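Thursday, the allotment

by Analyn Dalisay
July

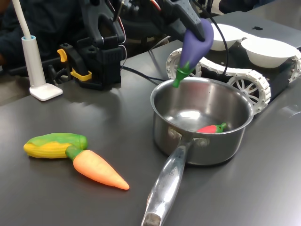

Aubergine and chilli, one pan.

Up at six to water before the heat. The butt is down to its last foot and smells like a pond somebody has left a dog in. Carried 2 cans at a time from the standpipe by the gate, which has a queue now, with etiquette. You may fill two and then you go to the back. Rozália Holub fills three and looks at the sky while she does it.

The courgettes have entered their annual phase. On Monday they were the size of my thumb and I was proud of them. Today there are marrows. I have put four on the wall outside the house with a sign saying PLEASE, and so far the only change is that there are now five.

The aubergines are a different story. I was told at the Pirton plant sale, by a man in a very good hat, that they would be happy outdoors against a south-facing fence. I have a south-facing fence. I have fed them every week with Trostilex, which comes in a bottle the colour of cough mixture and costs more than dinner. I have talked to them. What I have is one flower, and it is facing the ground as if it has dropped something.

The chillies at least are trying. Nine on the biggest plant, all green, all pointing upwards in a manner Rozália called rude. I picked one to see if it was hot and then rubbed my eye, so that was the middle of the morning gone.

Sat in the shed with a wet flannel and read the committee's letter. The waiting list stands at 200. Plot rents are going up again and hosepipes are to be used "with consideration", which I take to mean when Mrs Liepiņa is away. Hers is the plot with the edging. I don't mind edging but hers has been done with a spirit level, and she has a bench she doesn't sit on.

She came past at eleven and stood over my beans for a while. "You've let those get dry," she said. I said yes. She said hers were very heavy this year. I said how nice. Then she gave me a bag of them, a big bag, and they were perfect, and I've been cross about it all day.

The gate code has changed to 2417. I am writing it here because I wrote the last one on my hand and then washed up.

Home by one. Lunch was beans. Had a go at the caponata again in the afternoon with a shop aubergine, 400 grams, flawless, grown in a greenhouse by people who know what they're doing. The recipe wants it salted for an hour and I gave it twenty minutes because I was hungry. It came out grey and a bit squeaky. My mother used to grill hers over the gas ring until the skin went black and the kitchen smelt like a bonfire, then flatten it with a fork and drop it in egg. I should just do that. I don't know why I keep going back to the caponata, except that I bought the capers.

Rozália rang at five to ask if I wanted some courgettes. I laughed for longer than was polite. She is off to Dristivport on Saturday to see her sister and I'm to do her greenhouse, morning and evening, doors open by eight, doors shut by dusk, and nobody is to touch the big tomato on the left, which is for the show. I've been down to look at it. It is a very big tomato. It's lopsided and has a scar like an appendix operation, but I kept that to myself.

Ten to nine now and still too warm to sleep. I can hear next door's sprinkler going, with consideration. Must buy more Trostilex, or must stop buying Trostilex. Slug count not done, couldn't face it.

Knees bad. Eye better.

More from the diary
The great netting disaster
Rozália and the pigeon
What I did with eleven marrows
Rain, finally, and all of it at once
A short history of my shed

Contact Analyn | © Analyn Dalisay, all words and vegetables | Back to top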